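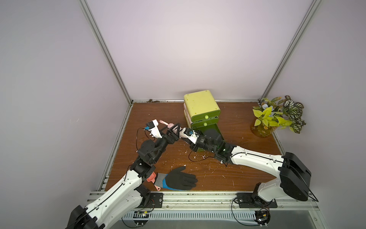
Dicas para arrumar a casa depois de uma cirurgia ao joelho

Quando a minha mãe voltou da clínica, em outubro, eu achava que tinha tudo pronto. Cama feita, sopa no congelador, comando da televisão à mão. Pois bem, na primeira noite ela quis um copo de água e percebi que os copos estavam todos na prateleira de cima! Fui apontando o que mudámos em casa e deixo aqui as notas, para quem vai passar pelo mesmo.

Cozinha

Passei para a bancada tudo o que ela usa ao pequeno-almoço: caneca, pão, manteigueira, uma faca. Fica feio, paciência. As panelas pesadas foram para a casa da minha irmã e ficámos com um tachinho e uma frigideira pequena. Para levar coisas de um lado para o outro com canadianas, o melhor foi um saco de pano a tiracolo e um termo bem fechado (a sopa também vai no termo, e chega quente à sala).

Pus ainda um banco alto junto ao lava-loiça, daqueles com encosto e pés de borracha. A Ghazal Pakzad, a fisioterapeuta que vinha cá a casa, pediu para o ver antes de a minha mãe se sentar e mandou-me subi-lo dois furos. Perguntem sempre a quem acompanha a pessoa, que cada joelho é um joelho.

Casa de banho

Tirem os tapetes. Todos, até aquele bonito. Deixei só o antiderrapante dentro do duche e lavo-o todas as semanas com água quente e um pouco de vinagre, senão ganha limo por baixo e escorrega mais do que o chão. O champô passou para um frasco com doseador. E nada de se agarrar ao toalheiro! Comprámos uma barra de apoio a sério e pedi a quem sabe que a aparafusasse à parede.

Corredor e quarto

Luz de presença em cada tomada do corredor, fios presos ao rodapé com fita de tecido, mesa de cabeceira do lado da perna boa. Também levantámos o sofá com uns calços, e agora o meu pai não quer outra coisa.

Canadianas

As borrachas das pontas gastam-se depressa. Vejo-as ao domingo não, vejo-as quando mudo os lençóis, assim não me esqueço. Limpo-as com um pano húmido quando ela vem da rua. Nas pegas enrolei fita de raquete de ténis, que se troca quando fica encardida.

Exercícios

Colei a folha dos exercícios na porta do frigorífico com uma caneta pendurada num cordel, e ela vai riscando. O elástico guarda-se longe do sol e com um bocadinho de pó de talco, para não colar.

Se tiverem truques para calçar meias sem dobrar a perna, mandem, que ainda andamos à procura.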